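Loureiro Publishes Good Practice Guide for Recording Household Tasks With Hand-Held Grippers

FLANIRVILLE, November 17, 2024 - Loureiro today released a good practice guide for teams that record household work in private homes to train robots. The guide covers hand-held grippers with a mounted camera and is free to download.

It has 13 rules, grouped under consent, equipment and record keeping. Residents must agree in writing to each room that will be recorded and may withdraw a room at any time before the data is released. Mail, screens and family photographs are to be put away before work starts. Everyday clutter may stay where it is.

Operators check finger pads and pivot pins at the start of each session and keep cables clear of the hands. Sessions run up to 30 minutes, followed by a break. Clothing tasks are logged by garment type and by the surface the garment lies on, such as a bed or a table.

The rules were tried out in homes in Flanirville and Bondton beginning in March. Merholm, which makes training sets for laundry robots, took part and will apply the guide to all new recordings.

"Teams were each writing their own rules, and residents got a different form every time," said Bezawit Bogale, lead author of the guide. "We wanted one form and one checklist."

Loureiro will accept comments on the text for the next 3 months. A revised version will follow.

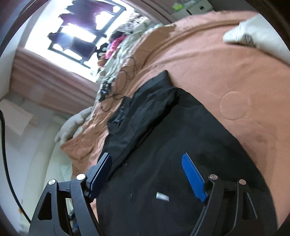 Photo: Bezawit Bogale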